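Gripper finger pads tearing, width reading drifts mid-session
Hardware > End effectors > Faults
7 replies

etsoukalas
Fault report from the Fekent bench. Hand-held gripper, soft molded fingers, Salturetti firmware. After 3000 close cycles the reported width at full close no longer returns to zero. Offset is 4 mm and does not clear on a power cycle. Re-homing clears it for a few grasps, then it comes back.

Task is pick and place of small wooden blocks next to a drawer organizer, on a sheet-covered table. Light loads. No collisions in the log.
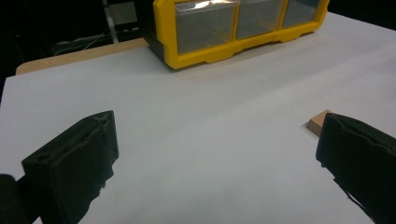

Motor current at close is normal. I have not opened the gearbox. Efthymia Tsoukalas, Fekent

pangi_bench
Check the fingers before the gearbox. The lower edge on both is ragged, and the right one has a thin strand coming away from it. If material folds into the contact face, the jaws stop early and the controller takes that as zero on the next home.

kdr_offset
Disagree. A loose strand that thin will not hold off 4 mm. I would look at the encoder coupling set screw. Ours backed out and gave the same symptom, including the temporary fix from homing.

pangi_bench
The strand alone, no. A torn pad that doubles over, yes. Swap the fingers first. It takes two screws and you keep your calibration.

kdr_offset
You do not keep your calibration if the coupling is slipping. Mark the shaft and hub with a paint pen, run 50 cycles, see if the marks still line up.

junilent_user3
Whichever it is, stop using the unit until it is found. A false zero means the force limit engages late. We pinched a cable through its jacket that way.

etsoukalas
Did both. Marks on the shaft moved apart, so the coupling is slipping. With new fingers and the screw tightened, the offset is under 1 mm. Old fingers on the tightened coupling give 3 mm. Two faults, then. Thread locker is on and the unit is tagged out until September.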